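Ticket 652: Shade scanner reads veneer cases one step too light
Clinic: Lirnberg Dental, operatory 2
Opened by: Jayanthi Pisharody
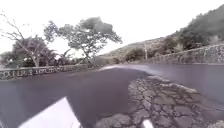

Problem
Shade values exported from the Brostero scanner come back lighter than the manual shade tab. Seen on upper front teeth only. Lab returned one veneer try-in as too bright. Molars match.

Log
10 March 2026, J. Pisharody: Recalibrated with the white tile. No change.

S. Chornovol (support): Please send firmware version, tip type and the last calibration file.

J. Pisharody: Firmware 164, small tip. File attached. Overhead light was on during scans.

S. Chornovol: Calibration file is normal. Turn off the overhead light, dry the teeth, wait 30 seconds and rescan 11 and 21.

J. Pisharody: Rescanned. 11 matches the tab. 21 still one step light.

S. Chornovol: Exposure is set to 40 in the export profile. Default for front teeth is lower. Reset the profile and restart the scanner.

J. Pisharody: Reset done. Both teeth match on two scans.

Status
Pending. Lab to confirm shade on the remake. Profile lock requested for April update, assigned to B. Zeman.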